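The folder name says `noltham_table_v2_final`. It is neither of those last two things, but renaming it broke three people's paths last time, so it stays.

# Noltham Table

A collection of short recordings of small objects being picked up, turned over, handed across and set down on one table. The objects are plain to the point of rudeness. If you were hoping for fruit, try the Sostholm set, which has a very good pear.

| | |
|---|---|
| Recordings | 400 |
| Objects in the box | 14 |
| Longest recording | 90 seconds |
| Recordings with notes | 159 |
| Maintained by | Musyoka Mussa |
| Notes and object names | Huguette Leblanc |

## The objects

Everything lives in a biscuit tin on the shelf under the table. The rule for getting into the tin was that a thing had to be small, cheap and not food. A few of the names need some explaining:

- **egg**: white, egg-shaped, and able to stand upright when it feels like it. Please don't call it `ball`. Huguette corrected every `ball` by hand in April and would prefer not to do it twice.
- **block**: a rectangular one. There is a label for "the boring one" in the early notes, and it means this.
- **pink**: an adjective promoted to a noun. It covers more than one object, which was a mistake, and is now in too many notes to undo.
- **Rutherford**: a short peg named after the street where it was found. It rolls. It is missing from the later recordings for that reason.

White objects are over-represented. We bought a mixed bag from Elitz and the mix was mostly white. Against the pale tabletop this gives you low contrast and the occasional headache, and you are welcome to both.

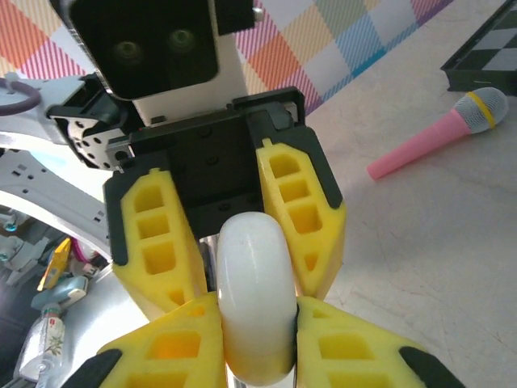
*Smooth white piece held upright. Label: `white, rounded`.*

Close views like that one are kind to smooth surfaces. You get the faint shine along the top curve and a bit of yellow near the base, next to the foam. Several people have written in to ask whether we own a white-and-yellow object. We don't. If your colour labels come out as `cream`, look at what is touching the thing before you open an issue.

## The table

The surface is pale grey with faint marbled streaks. It is the sort of pattern sold to people who want their kitchen to look like a bank, and it shows shadows nicely.

The walls are plaid. Huguette chose it, Musyoka objected, and by the time the objection had been properly written up the walls were done. There are red, orange, yellow, teal, blue, purple and pink stripes on white, on three sides, and after a morning in front of them you will see them on the bus home. Pink objects held up near the back wall can be surprisingly hard to find by eye.

The black-and-white checkerboard mat lies flat on the surface towards the back. It isn't one of the objects. It has no label and should not be given one, although one contributor did try `chess`. 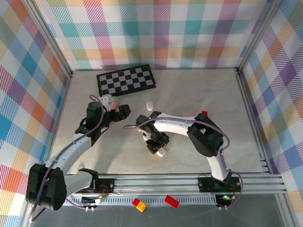 ## Layout on disk

```
noltham_table_v2_final/
 recordings/
 notes/
 objects.csv
 objects_OLD.csv
 README.md
```

`objects_OLD.csv` has the old names in it. Something in `notes/` still reads it, and we have not found out what.

Each note is a plain text file with the same name as its recording. Most are a single line, such as `egg to middle, left standing`. Some are longer and contain opinions about the egg. These are not labels, and you should strip anything after the first full stop.

## Known problems

- Left and right in the notes mean left and right from the chair, except in the first batch, where they mean the opposite. The first batch is marked `A`.
- "Standing" and "lying" are reliable for the egg and fairly useless for the block, which has too many sides that could count.
- Where two objects are handled together, the note usually names only the more interesting one. The block loses this contest every time.
- Light varies with the time of day. Recordings made after 4 in the afternoon have longer shadows, and a few have been labelled as containing a grey object that is the shadow of a white one.

## Adding objects

Put it in the tin, add a line to `objects.csv`, and give it a name that nothing else has. Colour alone won't do (see **pink**). Nothing that leaks, sheds or smells, and no more white, please.

Corrections to the notes go to Huguette. Complaints about the plaid can also go to Huguette, who keeps them in a separate folder.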